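The Month of the Gustska

The Gustska came on trial from Trullier, the hire firm, for 22 days, and I had already decided to send it back. Then I watched it go into the spare room at Grurnby and start on the clothes, and I forgot to drink my tea.
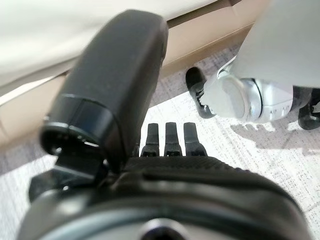
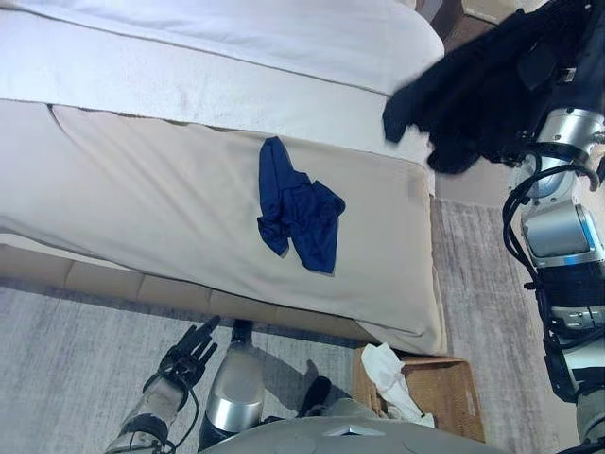
I run a guest house with more laundry than sense, and for years I had done every bed and every abandoned sock in it myself. The brochure said the Gustska would tidy a bedroom "with the care of a good aunt". My own aunt tidied by throwing things down the stairs, so I kept my hopes low. But look how it goes about it! It had something black up in the air in its right hand, and a heap of navy blue lay waiting on the runner at the foot of the bed, and I stood in the doorway whispering, "Now the blue one, go on, the blue one," as if it were a horse I had money on.

It is slow. I should say so, because I have been telling everyone in the village how marvellous it is and they deserve the whole story. One room took it 95 minutes on the second day, and a quick person with a radio on would have had three done in that time (I used to be that person, before my knees). It asks before it touches anything it can't put a name to, in a polite voice with a bit of the north in it, and on the first evening it asked me about a hot-water bottle four times.

"Is this a garment?" it said.

"No, love," I said, and was surprised at the love.

The price was the trouble. Trullier wanted 500 a month, and the Midtbø, which the hotel by the harbour has, was only 261. So I walked down and had a look at the Midtbø. It was quicker, I'll give it that. It did a whole corridor while I ate a scone. But it folded everything into the same hard little square, pyjamas and pillowcases alike, and it never asked a single question. I walked home up the hill in the rain doing sums.

The Gustska was on the landing when I came in, holding one of my late husband's cardigans, the green one with the leather buttons. I must have left it in the airing cupboard back in September.

"Where does this live?" it asked.

I thought about that for quite a while. Then I showed it the hook behind the kitchen door, and it hung the cardigan there, and did up the top button so it wouldn't slip.

I rang Trullier before supper.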